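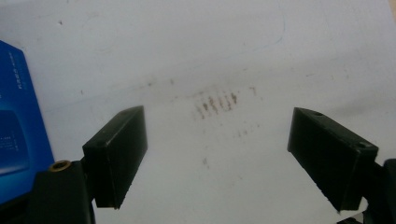 Item 3, white work surface. Brown streak marks, blue box at left.

WORK SURFACE CHECK, WITH COMMENTS
Site: Clellwood unit, packing room
Date: 13/11/2025
Form: Niltow housekeeping list, short version
Result: pass with comments, 2 items open

1. Surface level and steady
OK. No rocking when leaned on, both ends. Feet adjusted in May, still holding.

2. Edges and corners
OK. Ran a cloth along all of it, no snags. Nothing lifting.

3. Surface clean
NOT OK. Cluster of short brown smears side by side, darker at the top ends. Rust or dirt, can't tell by eye. Small patch of faint brown dots near them plus a pale smudge. Gray flecks here and there. Needs a proper wipe, not a dry dusting. Warm water and dish soap first, then the Cakby cream cleaner if the brown stays put. Rinse after the cream, it leaves a film. Do NOT use the green scourer, it dulls the finish and then every mark after that grabs on.

4. Pen and marker
Minor. Very faint blue curved line, looks like pen or marker. Barely shows. Try alcohol wipe, small area first. If it doesnt shift leave it and note it on the next sheet.

5. Source of marks
Open. If it's rust, something metal has been put down damp. Check undersides of the Sison clamps and the tape dispenser before they go back on the table. Same goes for anything off the cart. If the brown comes back within 24 hours of cleaning, log it as a new item, dont just wipe it again.

6. Boxes and stock on the table
Comment. Blue cardboard box on the surface side at time of check. Boxes OK during a job, back on the shelf after. Look under a box before sliding it, grit underneath scratches.

7. Cloths and fabric
Comment. Keep fabric to one side of the table, away from where parts get set down. Used cleaning cloths go in the lidded bin, clean ones in the drawer. No mixing the two, we had this last time as well.

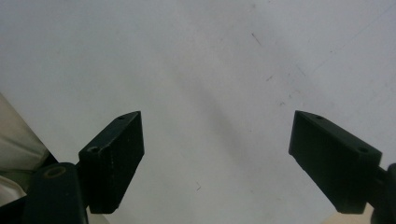 Anything pale that gets put on this table picks up whatever is on it, so get item 3 done before the next fabric job. Lay clean paper down in the meantime. Roll is on the bottom shelf, 21 inch, tear don't cut.

8. Lighting over table
OK. Both switches work. One tube slow to start, put on the list for maintenence.

9. Floor under and behind
OK. Swept. Cord clipped up out of the walkway.

10. Cleaning supplies
LOW. Alcohol wipes nearly out, reorder. Glove box has 8 left, bring another from the store room. Soap fine. Cleaner bottle has a label, good, keep it that way. Unlabeled spray bottles get tossed.

11. Hand contact and splinters
OK. Nothing sharp felt.

12. Load
OK. Limit sticker says 1,000 lb for the frame, we are nowhere near. Heavy stuff still goes over the legs and off the middle.

TO DO
Clean brown marks, recheck, initial the sheet (item 3)
Check clamps and dispenser for rust (item 5)
Reorder wipes
Tube over table

Recheck due before the next fabric job. Clip this copy behind the May one in the blue binder.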